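Where the Bowls Go: Kitchen Storage Habits in Shared Student Houses in Fadthorpe

Student project report, Home and Community Studies
Mon 23 May

Background

I moved into my first shared house in October, and within a week I had lost a colander. It was a perfectly good colander, blue enamel, a present from my grandmother, and I spent most of an evening opening doors before it came to light in the cupboard under the stairs with the vacuum cleaner bags. One of my housemates had put it there in good faith. In the house he grew up in, anything with holes in it lived near the mop bucket (he had never thought to wonder why, and I must say that by the end of our conversation I was wondering about my own family's habits too).

That colander is really the start of this project. I wanted to find out how people who did not grow up together decide where things belong in a kitchen they all use, and whether the way the cupboards are built makes those decisions for them. There is a good deal written about kitchens designed for families, and a fair amount about restaurant kitchens, but I found very little about the kind of kitchen most of my friends cook in, with one refrigerator, too few drawers, and four people's worth of mugs.

How I went about it

I visited 29 shared houses, all of them within walking distance of the Fadthorpe campus. I found them through the notice board in the laundry building and then by word of mouth, which worked much better than the notice board did. Across those houses, 102 people filled in my short questionnaire, and I am grateful to every one of them, especially the household on Truvness Road who fed me lentil soup while they argued over question four.

The questionnaire asked where ten ordinary kitchen things were kept, who had decided on the spot, and whether the person filling it in agreed with it. The ten things were the everyday bowls, the mugs, the sharp knives, the baking sheets, the plastic tubs with lids, the rice, the spices, the dish towels, the scissors, and the spare light bulbs. I included the light bulbs at the suggestion of my tutor, and they turned out to be the most argued-over item on the list.

After the questionnaires came back I returned to 3 of the houses for a longer visit. I sat in the kitchen while people cooked dinner and made notes on which doors they opened and in what order. I had planned to do this in more houses, but dinner in student houses happens at all hours, and I also had a statistics class to pass.

What people told me

The first thing I noticed was how rarely anybody had decided anything. Under "who chose this place?" the most common answer by a long way was some version of "it was there when I moved in." Mugs stay where the last tenants kept them. In one house on the Zollton side of the canal, the rice was kept in a cabinet next to the bathroom, and the four people living there all disliked it, and all four had assumed one of the others wanted it that way. They moved it while I was still standing in the hallway with my clipboard.

The second thing was that drawers cause more trouble than doors. People were fairly relaxed about what went behind a cupboard door, maybe because a cupboard is deep and forgiving and you can always push something to the back. A drawer has to be shared in a much more exact way. If there is only one good drawer at waist height, then the cutlery goes in it, and after that there is a long and sometimes heated discussion about the peeler, the scissors, the bottle opener, and the rubber bands. Several people wrote that they would happily give up a whole cupboard in exchange for one more drawer.

The third thing, and the one I enjoyed most, was height. Tall people put things up high and forget that this is a decision at all. In two of the houses I visited for dinner, the shortest person in the house kept a private supply of bowls and a saucepan down low, and neither of them had ever mentioned it to the others. When I asked why, one said it was easier than asking every night, and then she laughed and said that sounded sadder than it was.

As for the lids of plastic tubs, I have no findings. Everyone has a system and every system has failed.

A note on labels

I had expected labels to help, and I went in rather fond of the idea. A few houses did use them, mostly strips of masking tape with marker pen. The labels were respected for food (people do seem to leave alone a jar of peanut butter with a name on it) but hardly at all for equipment. In one kitchen, the shelf marked PANS held cereal. The person who had written the label had moved out, and the tape had outlived her by two sets of tenants.

Layout and the simple base cabinet

Most of the rented kitchens I saw were built around some version of the same plain unit: a flat top you can put things down on, and a pair of doors underneath. Sometimes there is a drawer over the doors and sometimes there isn't. I came to think of it as the basic question of the shared kitchen, because whatever a household does with that one unit, the rest of the room tends to follow. Where the top was kept clear, people cooked side by side quite peacefully. Where the top had filled up with a toaster, a fruit bowl and last week's mail, people cooked in shifts.

I borrowed a helpful idea from the Rätsep handbook on small homes, which our department library keeps in a very tired binding. It suggests sorting things by how often you reach for them, with no regard at all to what kind of thing they are. I tried it in my own house. The bowls, the salt, the scissors and the one decent pan all went together behind the nearest door, and it felt untidy for a few days and then felt completely natural. My colander is in there as well.

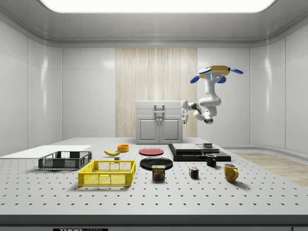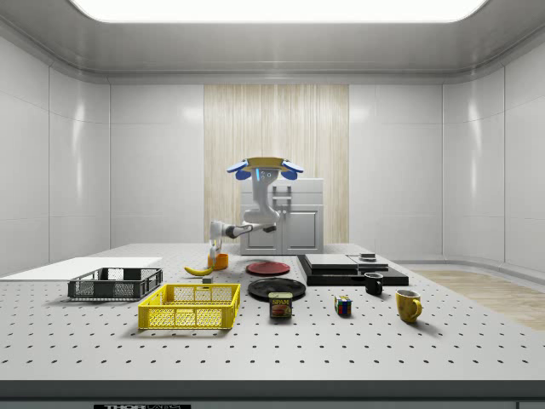
Figures 1 and 2. A white cabinet with a flat top and two doors, in computer-rendered views.

What I would do differently

If I were starting again I would ask for fewer items and spend longer on each. Ten was too many, and by item eight people were plainly writing whatever came to mind. I would also ask how long each person had lived in the house, which I left off by mistake and regretted almost at once. It would have told me whether newcomers put up with odd arrangements more than old hands do, and I strongly suspect they do.

I would also like to go back in the fall, when the tenancies change over, and see whether the rice has wandered back to the bathroom.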